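Folding tables, a thread. We eat at two square ones pushed up side by side, and I have now used them long enough to have opinions about gaps, edges and where a cup should stand.

Model is the Birka, bought as a pair. Marble-pattern top, red edge band, black folding legs. The pattern is grey and cream with orange-red veins. You either mind it or you don't.

Setting for one, using the steel dishes and the purple-pink cup:

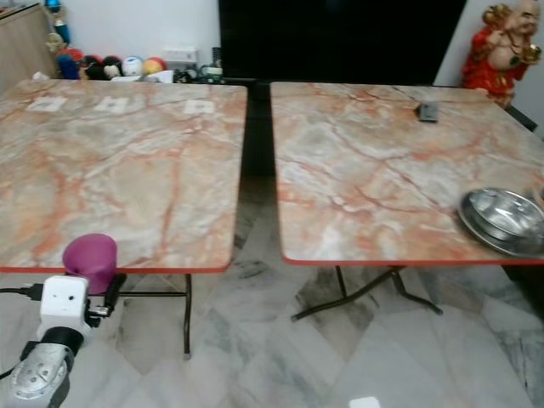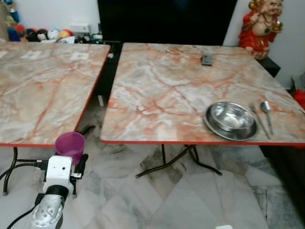
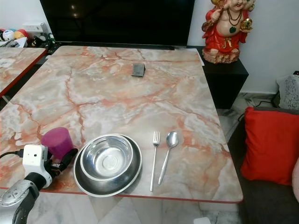
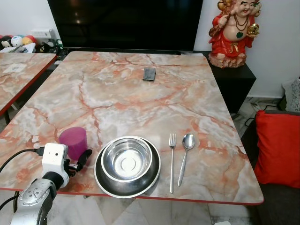 Order of work, for anyone who wants it. Wide dish first, a hand's width in from the red edge. Bowl inside the dish. Fork, then spoon, both on the right. Cup on the left.

Yes, fork on the right. We eat rice and dal most evenings and the spoon does nearly all the work, so it gets the outside position. The fork is there for whatever the spoon can't pin down. If you serve a roast, move it.

Cup on the left is also deliberate. With both pieces of cutlery on the right, a cup on that side gets caught by the elbow. Left side, slightly forward of the bowl, clear of the sleeve.

The gap. Two separate tables will never close up fully on a tiled floor. Ours drift apart by a few millimetres a week. I tried a pair of Stusum clips underneath. They held, but you have to take them off to fold anything, so they now live in a drawer.

Rule that replaced the clips: no setting straddles the join. Each dish belongs wholly to one table. A wide dish across two tops rocks as soon as one leg shifts.

Stainless on this laminate is loud. A thin cloth under the dish deals with it. I don't bother for one person. For four I do.

Steel dishes are Olteanu, the plain range. Bowl 635 ml to the brim, so call it a decent helping with room to stir. They stack without sticking, and that was the whole test. The previous set had to be prised apart with a knife handle.

Scuffs: the wide dishes pick them up from having bowls turned inside them. A paste of bicarbonate and water shifts the grey marks. It doesn't shift scratches. Stop rubbing once the marks have gone.

Cups are plastic. Hand wash, cool water. Ran an older one through the hot cycle last June and it came out oval.

Load. The Zanitz leaflet for a similar table gives 100 kg evenly spread. I would not test that. The weak part on ours is the leg lock, and it loosens from being dragged. Lift to move, one person each side.

Check the locks before laying anything. Press down on each corner in turn. If a corner gives, the lock on that side hasn't gone home. Fold it back and open it again.

Wiping down: damp cloth, then dry along the red band. Water sits where the band meets the top and the band will lift eventually. One of ours has started at the back corner. Contact adhesive and a clamp overnight, will report.

Asked in replies whether one big table would be simpler. Yes. It would also not go behind the wardrobe.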